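Is It Doing the Dishes Yet? Speaker notes

Forty-minute slot, questions at the end. Times in brackets are when I should be done with each part. Water on the left this time.

Opening (done by 0:04)

Start with the question, no bio. Who here owns a machine that does a chore from start to finish without you? Wait for the hands. People will say dishwasher. Ask who loads it. People will say robot vacuum. Ask who picks up the socks first, and who cuts the hair out of the brush.

Say plainly where I stand. I like these machines. I've spent a lot of my working life near them and I still carry my own laundry upstairs. Tonight is about the gap between the demo and the Monday after it, and I think the gap is wider than the people selling the demo will admit.

(If the room is mostly engineers, skip the vacuum bit. They've heard it.)

What counts as done (done by 0:10)

A chore has a beginning that looks like a mess and an end you can walk away from. Wiping one counter that somebody else has cleared is a motion. Folding one towel that was laid flat on a table is also a motion. Both are hard, and the people who got them working deserve credit. I would still not pay for either.

My test for the rest of the talk:
Did it start from the mess as a person left it?
Did it finish?
Did anybody touch anything in between?
How long did it take, including the part they sped up?

Repeat the last one. Ask them to look for the small speed label in the corner of the next video they watch. Pause here, somebody usually laughs.

The Pliltine kitchen trial (done by 0:17)

Slide with the table of results. Don't read the table out.

Pliltine put one arm on a rail over a counter and asked it to clear and put away after breakfast. They ran it 113 times. It got to the end with no help in 13 of them. Let that sit for a second.

Be fair to them. They published the failures, with notes, and most companies don't. The notes are better reading than the results. A mug with the handle against the wall. A lid that looked like a plate. A spoon lying in the shadow of a bowl. Two runs were lost to a dish towel that had been hung somewhere new.

Point to make: the failures are dull. If they were exotic I'd be more hopeful. A handle facing the wall is every second mug in my kitchen.

Somebody will say it's better now. Probably is. Ask by how much, on whose counter.

Shape and grip (done by 0:23)

This is the part I care most about, so slow down.

We talk about "picking things up" as though it were one skill. Your hand changes its plan before you know you've made one. A thing that widens toward the bottom wants to be held low, or from under the rim, or by the top if the top will take it. Squeeze a taper in the wrong place and it slides up out of your fingers. Add ribs and you've changed where a finger can sit and how much of the surface it touches. You deal with all of this while talking on the phone.

Next slide is a rendered one. Pink ribbed piece, tapered, black rim at the base, and the black finger of the gripper coming in close to it from the right. Ask the room where they would grab it. Take a few answers. They will disagree, and that's useful. Then ask what it weighs. A picture can't tell you and it can't tell the machine either. Somebody typed in a weight, and somebody typed in how slippery it is.
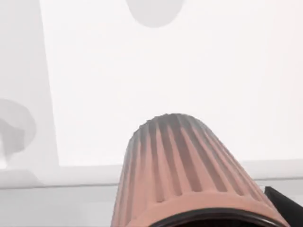

Simulation is cheap for a reason (done by 0:29)

I'm not against simulated practice. You can't break a real glass in it, and you can run it all night. Rutkowska Works told me they get through up to 800 practice attempts before lunch, which no physical bench could manage.

But watch what gets left out. White walls. Even light. No grease. No cat. A rim that is exactly as stiff as the file says it is. When a company quotes a success rate, the first thing I want to know is whether the kitchen existed.

Also say: the good teams vary the light and the weights on purpose and then test on real hardware. Ask for the second number. If they only have the first one, thank them and move on.

Cut this section short if we started late. Keep the line about the cat.

The shop floor, where it goes better (done by 0:34)

Gorkach bottle line. Machine does one lift, same part, same height, fenced off, and it has done it through three changes of management. It works. I would buy it.

Why does it work? They rebuilt the room for it. Trays with pockets, lamps over the belt, parts that arrive facing the same way. People upstream do the tidying. Ask the line crew, they'll tell you some of their day goes to making things easy for the arm.

Driravo tried to move the same kind of cell into mixed-bin sorting. Better cameras, softer fingers, lots of money. In October they put the people back on the bins and left the arm on the boxes. The manager called it a partial rollout. I'd call it a fair division of labor, and I don't think it's a disgrace. It just isn't what the brochure said.

Don't get dragged into the jobs debate here. It's a different talk and I lose ten minutes every time.

What would change my mind (done by 0:38)

One machine, left in a stranger's house for a month, with nobody from the company in the next room or on the other end of a headset. Ordinary mess. The owner keeps the log. I'd want the cost of every breakage and every service call in it.

I'd settle for one chore. Unloading the dishwasher would do. Wet plastic lids included.

Until I see that log, my advice for anyone here with a budget is to buy the single-purpose thing that already works, and rent the clever one if you must have it.

Questions

Likely ones: elder care (say I don't know enough, and I don't), price (don't guess), "what about the folding video?" (ask who put the shirt on the table).

Repeat each question into the mic. The back row couldn't hear last time.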